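Review: Trakby Posture and Voice Trainer

Reviewed by Shalini Rastogi
Apr 22, 2026

The Trakby is a clip-on sensor and phone app for people who give talks or sit through a lot of interviews. The clip measures upper body lean and shoulder movement. The app uses the phone microphone to log pace, pauses and volume. I used it for 28 rehearsals, mostly of the same ten-minute talk, and compared the results with my own notes.

Set-up

Pairing took 2 attempts. The clip must sit within a hand's width of the collarbone, and the app asks for a neutral standing position before each session. If you calibrate while slouching, every later reading is shifted by the same amount. The manual mentions this once, in the section on storage. 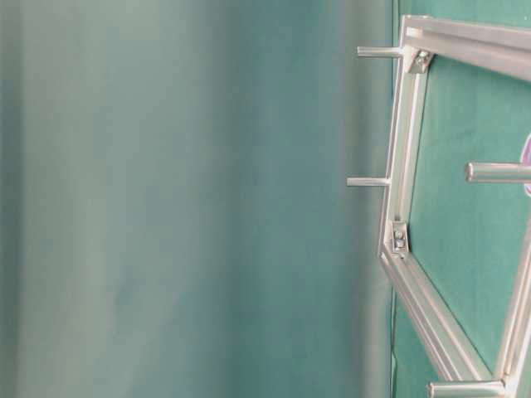

Posture readings

Forward lean is reported in degrees and was consistent between sessions. Side-to-side sway is less useful. The app counts a deliberate step towards the audience as sway, and there is no setting to exclude it. The Cornance clip, which I tested in October, handles steps better but has no voice functions.

Gesture detection is indirect. The clip infers arm movement from the shoulder, so small hand gestures below the elbow are missed. Open-palm and pointing gestures are recorded as the same event.

Voice readings

Pace is given in words per minute, averaged over each paragraph of speech. On a 600-word script the app counted 582, an acceptable error for this purpose. Pauses under half a second are ignored. Volume depends on where the phone is placed, so keep it in one spot.

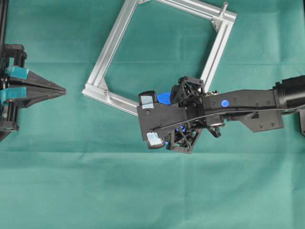
Can it be used in a real meeting?

The clip can, as it is silent and records movement only. Voice logging needs the phone open on the table, and the consent of everyone present.

Verdict

Worth buying for rehearsing a prepared talk. For conversation practice, the Fleltmont app gives more usable feedback on turn-taking and needs no hardware. The Trakby export file opens in any spreadsheet, with one row per second.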